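Puzzle Board Notes
Part of the Granden toy and play table set

README, third revision, May
Kept by Etornam Boateng. Counting and second look by Nii Agyeman.

What this is

Notes and pictures about a wooden educational puzzle board of the sort you find in kindergartens and dentists' waiting rooms. It's brightly coloured, it has a row of numbers, and it comes with loose pieces that are meant to live on it. The notes cover how the board and its pieces sit on a table, where the pieces end up, and how well our written labels match what can be seen.

I took this folder over from the Birnora share, where the old README called it "a complete record of number learning through play". I've removed that sentence. There's no learning measured in here anywhere. There are pieces, a board and a table covered in brown paper, and I'd ask anyone reusing the folder to keep their claims about that size.

What's in the folder

notes.txt – 28 short entries, one per sitting, in plain English
labels.csv – piece colour, rough position, on the board or off it
stills – four are shown near the end of this file
old – the Birnora text, kept so people can check what I threw out

Columns in labels.csv

entry: the number of the sitting in notes.txt.
colour: red, orange, yellow, green, blue or unsure. Orange and red are the trouble. Under our lights a small piece can go either way, and "orange-red" is what people write when they give up. Please treat any count that depends on telling the two apart as soft.
place: board, table, in hand or unsure. "In hand" means held clear of the surface by whatever is doing the holding.
near_piece: yes or no. Added late, so blank for the first few sittings. I don't much trust it.
checked: initials of whoever looked second. NA is Nii Agyeman and does not mean "not available". Several spreadsheet programs disagree, so turn off automatic blanks when you load the file.

How the labels were made

One person wrote them from the stills and the other went through them later without seeing the first set. The first time we did this we disagreed on almost 48 rows, which was a fair bit worse than the Birnora text had led me to expect. Most of those were colour. A smaller group came down to whether a piece was seated properly or just resting on its spot, and from a distance I don't believe anyone can tell. We've marked those "board" and left it there. If your work needs to know whether a piece is fully home, this is the wrong folder.

The table

The brown covering shows up everywhere and it matters more than I'd thought. It's matte, so colours read reasonably well against it, but the light falls on it unevenly and it has creases in places. A fold can look like the edge of something in a small picture. Shadows under the pieces are soft and easily missed. Nii wanted a plain grey cloth next time and I have no objection, though I'd want to see it tried before anybody writes that it's better.

Things I would not use this for

Judging whether the board suits any particular age. We were asked this by Trostico and the answer was no.

Comparing it with other puzzle boards. There's one kind of board here and nothing to hold it up against.

Working out an order of play. The stills aren't sorted by time, and the numbers in the file names came from a bulk rename. Somebody at Kanagaratnam built a whole chart on them before asking.

Counting a full set of pieces. The maker's leaflet is missing, so "complete" can't be checked against anything, and pieces overlap or hide behind one another in a good many views.

Known problems

Entries 2 and 3 in notes.txt may be the same sitting written up twice. The wording is close but the colours differ. I've left both in.

"Tray" and "board" are used for the same thing by different people. I've standardised labels.csv to "board" and haven't touched the notes.

The word "centre" in the place notes means the general middle of the table. It was never measured, whatever the old text says.

Changes since the second revision

Dropped the "skill" column, which was guesswork.
Changed "wrong place" to "table" wherever a piece was simply lying off the board. It had no business being called wrong.
Fixed the spelling of colour in the header – old scripts looking for "color" will fall over.

Stills
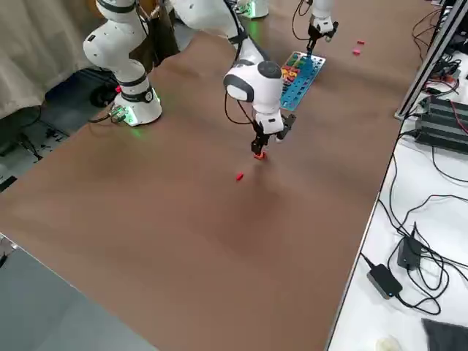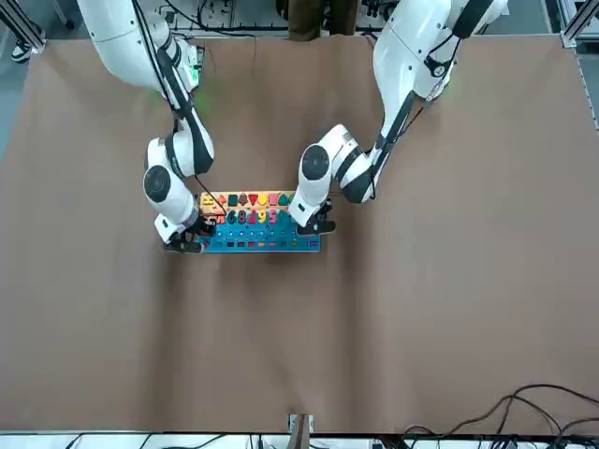
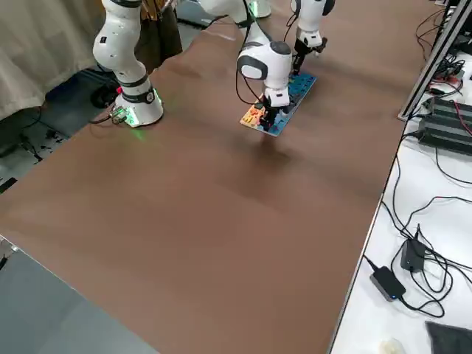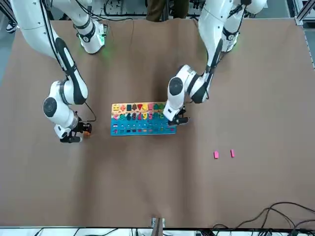 Puzzle board on the brown-covered table, four views, not in time order. Loose red blocks can be seen on the table in the first.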